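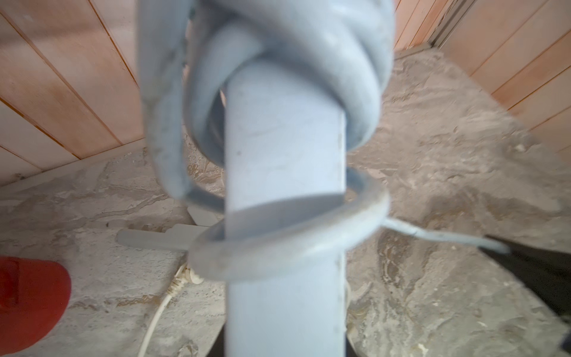 Print this entry | E-mail this entry

Workshop notebook – natural dye bench
October 2021

Woad again, and I'm afraid this is going to be a long one, so get yourself a cup of tea before you start. I promised Mairéad I would write up the whole of the September vat and the one after it while I still remembered what I did, and my loose notes are on the backs of three seed packets and a feed store receipt, so it had better be now.

First, where we left off. The leaves came from the long bed at Gorbridge, second cutting, picked in the morning and brought over in the back of Daithí's car under a damp sheet. He was very good about the smell. I weighed them out at 2000 grams after taking off the stems and the yellow ones, and I was strict about the yellow ones this year. Last year I was lazy and threw everything in, and we got that sad gray-green on the first skeins that looked like something you'd find behind a radiator.

Tore the leaves by hand into the big steel pot (not the one with the wobbly handle, please can we get rid of that one) and poured over water just off the boil. Lid on, steeped for 10 minutes, then the whole pot went into the sink with cold water and all the ice we had. It came down to warm faster than I expected. The liquid was the color of strong root beer, which is what I like to see. Squeezed out the leaves, strained through the old pillowcase, squeezed again. My hands were a very odd color for two days and the woman at the post office asked me if I was well.

Soda ash went in next, a little at a time, dissolved in a jam jar of hot water first. Brown to green, that lovely swamp green that always cheers me up. Then the whisking. I know some people pour from bucket to bucket and I did try it, but I get more on the floor than in the bucket, so it was the hand whisk, and then the electric one when my arm gave out. The froth went blue and then started going back toward green, and I stopped there. I think I stopped a bit too soon. More on that below.

Settled overnight in the tall jars, poured off the top, topped up with clean water, settled again. I did that for three days running. The sludge at the bottom was a good deep blue in two of the jars and a rather muddy blue in the third. I kept the third one separate and marked the lid with a cross. If you find a jar with a cross on it on the bottom shelf, that is what it is, and please don't use it for anything you care about.

Now the vat itself. I used fructose and lime, as we did with the Hirmont yarn in the spring, because I had everything in the cupboard and didn't want to fuss. Pigment mashed up with a little warm water and the marbles in the shaker jar, then fructose, then lime, stirred in gently and left with the lid on. Kept it warm in the water bath. After an hour or so it still looked like pond water with a bad attitude. I had a sandwich. I came back and there was a coppery skin starting at one side, and when I pushed it back with the spoon the liquid underneath was yellowish green and clear enough to see the spoon through. That was a happy moment and I had no one there to show it to, so I'm telling you all now.

Samples

Everything was scoured the night before and soaked for at least an hour. No mordant on any of it.

Skein A, the Buckley lambswool. One dip, five minutes. Came out the green of a young lettuce and turned as I held it up, the way it does, and I will never get tired of that. Dried to a pale, slightly dusty blue. Very even. I'd be glad to have a sweater in it.

Skein B, same wool, three dips with a proper airing between. A nice middle blue, a bit more like a work shirt. There is a lighter patch where the tie was too tight. That's my fault and I've written LOOSE TIES on the wall over the sink in pencil.

Skein C, same wool, 5 dips. I was hoping for navy and did not get navy. It's deeper than B but only just, and I think the vat was tired by then. The skin had gone thin and the liquid was bluer than it should have been. I ought to have rested it and fed it. I was impatient and it was nearly dark.

Skein D, the linen thread from Hedeo. This took the color beautifully for a linen, and dried much lighter than it looked wet, so don't be fooled when you're standing there dripping. I'd say half the depth. Two more dips next time.

Cotton scraps, various. I didn't keep track of them properly. Some are lovely. They are in the biscuit tin.

Rinsed all of the skeins until the water ran clear, then a short bath with a splash of vinegar for the wool, then rinsed again. Mairéad says I should leave the wool to hang a full day before the vinegar and I think she may be right. The one skein I forgot on the line (A) rubs off less on a white cloth than the other two do. It's only one skein, so it may be nothing, but I'll do it her way on the next lot and we'll see.

What I think went wrong with the depth

Some of it is the whisking. If I stopped early then a good part of the blue stayed in the water and I poured it down the drain over those three days of settling, and looking back the poured-off liquid was greener than I'd like. Next time I will keep a glass of it on the windowsill overnight and see if anything drops to the bottom before I throw out the rest.

Some of it is surely the season. We had a lot of rain in the first part of September and hardly any real heat, and Daithí thinks the leaves were big and watery. He wants to cut earlier in the summer and feed the bed better. He also wants to try Japanese indigo in the tunnel alongside the woad, and I have said yes, as long as he does the watering.

And some of it is me overfilling the vat with yarn. I know the rule. I teach people the rule. I still put the linen in on top of skein C.

Second vat, short notes

Used the rest of the good pigment. Smaller vat, warmer, rested overnight before anything went in. The skin was thick and coppery by morning, with a proper heap of dark bubbles in the middle. Only dipped the one skein, Buckley again, with long rests and plenty of air, and fed the vat a spoon of fructose halfway through. Much, much better. It's a real blue, the blue I had in my head all along, and it's hanging by the door if you want to come and see it in daylight. Do look at it in daylight – the strip light makes it look purple.

I've cut a length off every skein and tied them to the sample card, page 2548 in the big swatch ledger (the running number, in case anyone wonders why the ledger is so thin for such a large page). Half of each sample is folded under black card for the light test. The other half is in the south window. I'll check them before the holidays and write down what I see.

To buy or find

Lime, we're down to the last of the tub. Fructose, the big bag. A second thermometer, as the old one reads high and I have been doing sums in my head every time. A better lid for the small vat. Cheesecloth, so that I can have my pillowcase back.

To do

Strain the third jar once more and try it on scraps. Save seed from the two plants Daithí left standing at Gorbridge, if the birds haven't had them. Ask Mairéad for her notes on walnut, I want to try a dip of woad over it for a dark green or maybe even close to black, and she did something like that years ago on a blanket I have always coveted.

Also – whoever borrowed the rubber gloves with the long cuffs, I'd love to have them back. The left one at least.

Recent entries
Walnut hulls, and what they did to the bathtub
Madder roots, year three: digging day
Goldenrod on four kinds of wool
Cleaning the swatch ledger
Onion skins with the after-school group

We use cookies to remember your settings on this site. By continuing to read you agree to our use of cookies. OK | More information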